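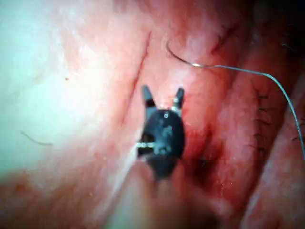
Figure 3. Instrument tip near a stitched seam in tissue, suture thread at upper right. Wrist-level view.

3.2 Instrument wear and the consumables budget

Suturing was the task that decided most of our spending. Grasping and retraction trials are cheap – the tips last, the tissue can be reused for several runs. Suturing is different. Thread, tissue and jaw wear all go up together, and the first budget draft (prepared in November by the second author) treated them as three separate lines with no link between them. That draft ran out of money on paper before the second tissue order.

We replanned around a block of 147 suturing trials. Each grasper tip was given a service limit of 10 trials, after which it goes to the bench for a jaw check and is either returned or retired. The limit is conservative. Min-kyu Tak argued for a longer one, Zlatko Radulović for a shorter one, and we kept the number that matched the supplier's box size. Fleton and Drurkovik both quoted for tips. Fleton was cheaper per unit but would not split a box, Drurkovik would split but charged shipping on every part order. Over a full block the diference was small and we went with Drurkovik, mainly for lead time.

Thread color is a purchasing matter too. In Figure 3 the short stitch ends are black and stand out well against the red folds, while the long length is light gray over much of its run and harder to separate from highlights on moist tissue. Any plan that relies on wrist views for scoring should price the thread and the lighting as one item. We did not do this at first. The lamp was bought under the general lab account, thread under consumables, and nobody compared the two until scoring had begun.

Glare is the other cost driver. Strong light washes out part of the tissue and a scorer then needs the second view, so the second view has to be in the budget from the start – camera, mount, cable, storage. We set aside 800 dollars for the mount and cabling and 3,000 for storage and a spare camera. The mount figure held. Storage did not, see Section 5.

Sites planning a similar purchase should ask for jaw replacement prices seperately from whole-instrument prices. The Naidu quote bundled them, and we could not work out the cost per trial from it. Spares matter most for open-jaw work close to the thread, where a worn edge shows up as a lost grip late in a block. 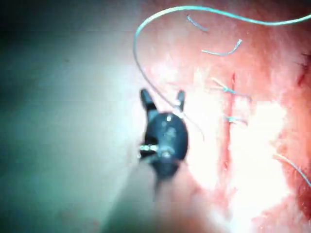
3.3 Lead times and the Kandavia order

Tissue and tips came on different schedules. Kandavia shipped tissue in small lots, tips came by the box. Order the tips first.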